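Matstead Forums > Mobile > Phones and Tablets

Nulik 3 battery drain since the July update, anyone else?
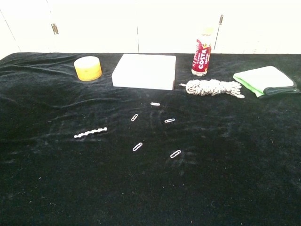
Black velvet cloth, white cupboards behind.

gverbeke
Posted Monday, 08:14

Had the Nulik 3 since spring and until the July update I was happy with it. Full charge at seven in the morning, still 40-odd per cent at bedtime. I don't play games on it and I keep the screen fairly dim.

Since the update I'm down to 20 per cent by mid afternoon. Same apps, same commute, same desk. Battery screen puts "Phone services" at the top with 30 per cent of the total, and it won't let me tap through to see what that means.

Done so far: restarted, cleared the cache, turned off always-on display, turned off location for everything except maps. No change.

Is it worth a factory reset or is this a known fault?

Gerrit Verbeke

tinpot_radio
Posted Monday, 08:51

Same phone, same update, no problem. How long ago did you install it? They reindex everything after a big update and it can take a few days to settle.

gverbeke
Posted Monday, 09:02

Nearly three weeks. It should have settled by now.

hallowdene
Posted Monday, 09:40

"Phone services" is usually the radio. Which network are you on, and do you have a weak signal at work? The update changed how it picks between 4G and 5G. Mine was hopping back and forth all day on the edge of coverage and the phone was warm in my pocket.

Go to Settings, Network, SIM, Preferred type and set it to 4G only. Leave it a day and see.

Malou N
Posted Monday, 10:17

I'd second the 4G setting. I have the Nulik 3 as well and it helped, but it didn't get me all the way back. I'd say it fixed half of it.

The other half was the Jafri keyboard. It came switched on with the update even though I'd never used it, and it was syncing in the background. Turned off sync and then disabled it.

brackenfold
Posted Monday, 10:33

The Jafri keyboard doesn't drain anything. I've used it on three phones. People blame it every time there's an update.

Malou N
Posted Monday, 10:45

I'm only telling you what I saw. With it on, I lost 6 or 7 per cent overnight. With it off, 2. Nothing else was changed between the two nights.

brackenfold
Posted Monday, 10:58

Two nights isn't a test. You could have had a photo backup running on the first one.

Malou N
Posted Monday, 11:06

Backup is set to run on charge only. But fine, I'll do a week each way if it keeps the peace.

Malou Norðdahl

osier_lane
Posted Monday, 12:20

How old is the battery? If you bought it in spring it might have been sitting in a warehouse for a year before that. It's a 3000 mAh cell, which is small for a phone with that screen, so any wear shows up quickly. Dial the service menu code from the manual and look at battery health. Anything under 80 and I'd be talking to the shop.

gverbeke
Posted Monday, 12:48

Health says 96, so I don't think it's that. I've set it to 4G only as of this morning. Signal at work is poor, one or two bars by the window and worse by the printers. Will report back.

I never used the Jafri keyboard either and yes, it was on. I'm going to leave it on for now so I'm only changing one thing at a time.

tinpot_radio
Posted Monday, 13:15

Sensible. Mine is on wifi at home and at work, so I'd hardly see it if it was the radio.

cask_and_co
Posted Monday, 14:02

Or do what I did and buy a Premex battery case. 69 quid and I charge every other day now. Adds a bit of weight but you get used to it.

hallowdene
Posted Monday, 14:11

I wouldn't spend that to get round a software fault. If the next update sorts it you've got a brick strapped to your phone for nothing.

cask_and_co
Posted Monday, 14:19

I had the case before the update. I like it. And it's saved the corners from a few drops.

osier_lane
Posted Monday, 14:37

Does it still charge at full speed through the Premex? The older one didn't.

cask_and_co
Posted Monday, 14:44

No, it's slower. I leave it on overnight so it doesn't bother me.

gverbeke
Posted Monday, 18:26

First day on 4G only. Came off the charger at seven, now at 51 per cent, which is a lot better than last week. The phone is cooler too. "Phone services" is down to third on the list.

Not quite what it was before July, so the keyboard goes off tomorrow and I'll see if Malou is right.

On the factory reset, am I correct that I can leave that alone for now?

hallowdene
Posted Monday, 18:40

Yes, leave it. A reset puts the network setting back to automatic and you'd be where you started. Send them a report through the feedback app as well, and mention the weak signal. I sent one in and got a standard reply, but the more they get the better.

brackenfold
Posted Monday, 19:05

Put the keyboard numbers up when you have them. I'll eat my words if it's more than a couple of per cent.

Malou N
Posted Monday, 19:12

I'll post mine next week too. Keyboard is back on from tonight, wifi off, nothing running that I know of.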